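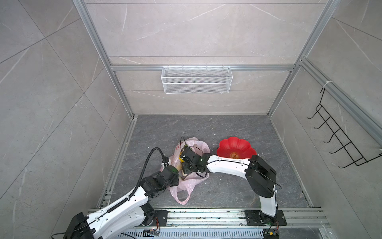

Thin carrier bags will no longer be given out at Molletti tills from June.

Molletti to stop handing out thin plastic bags in all Istport shops

Istport, 14 Feb 2024

Molletti, the family-owned grocery chain, will stop giving out thin plastic carrier bags in its Istport shops from June. Customers will be able to buy a cotton or heavy paper bag at the till, or bring their own.

The change follows a trial at the Tipoki and Leltov branches, which ran for 3 months last year. During the trial, 1,842 customers filled in a short form about how they carry their shopping home. Of these, 1,204 said they already kept a reusable bag in the car, at work or by the front door. The most common complaint was forgetting to bring it in.

To help with this, Molletti will put up reminder signs in its car parks and beside the trolley bays. Each shop will also have a bag shelf near the entrance, where customers can leave clean bags they do not need and pick one up if they have come without.

Small clear bags for loose fruit, raw meat and fish will stay for now. The company is testing a paper version for fruit and vegetables at Tipoki and expects to decide on it before the end of the year. The fish counter at Leltov will go on wrapping in paper as it does today.

Prices for the new bags have been set at cost. The paper bag holds roughly 2 days of shopping for one person and can go in household paper recycling once empty and dry. The cotton bag can be machine washed at 40 degrees. A torn or split cotton bag can be swapped free of charge at any Molletti customer service desk, with no receipt needed.

Home delivery orders will come in returnable crates. Drivers will wait while customers unpack, or collect the crates with the next order.

Customers who find it hard to carry heavier bags can ask at any till for help to the car or bus stop. Staff at all branches will be briefed before the change.

Old carrier bags can be dropped in the collection bins inside every Molletti shop, next to the battery box.

Notes to editors

Molletti runs grocery shops in Istport and the surrounding district. Its head office is above the Leltov branch. Press enquiries should be sent to the Molletti press desk.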